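4.2 What respondents meant by "spare room"

The Clutcombe housing survey asked each household to state how many rooms it did not use. We had supposed this to be the easy question. Of 3,227 returned forms, 2,987 gave an answer we could read, and of these 2,586 gave a number. The remainder gave an essay, often in the margin and once on the envelope. Memon and Masri coded the essays separately and then compared notes, a process which took most of May and did little for office morale.

Two readings of the question emerged. Some households took "not used" to mean that nobody slept there. Others took it to mean that nobody went in - a much stricter test, which several dining rooms failed. One respondent listed a room as unused and, on the next line, complained that it was too cold to work in. Langlois (who drafted the question) maintains that the wording was clear.
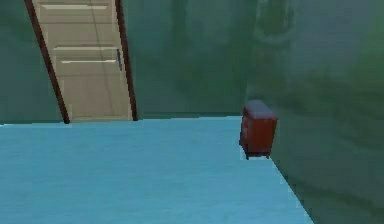
Figure 3. Rendered interior with blue floor, green wall and closed beige door.

Furniture made matters worse. A room with a bed in it was nearly always called a bedroom, whoever had last slept there, while a room with a desk might be an office, a study or "where the printer lives". Dankwa's earlier work in Tarora found the same loyalty to the bed, and we see no reason to think Clutcombe is more rational. Box rooms were left out of the count by some households and entered twice by others, apparently out of caution.

We therefore report unused rooms as a range. Readers who want a single figure are welcome to the forms, which are kept in Marty's office - a room she describes as full.

Last updated November 13, 2021
2 comments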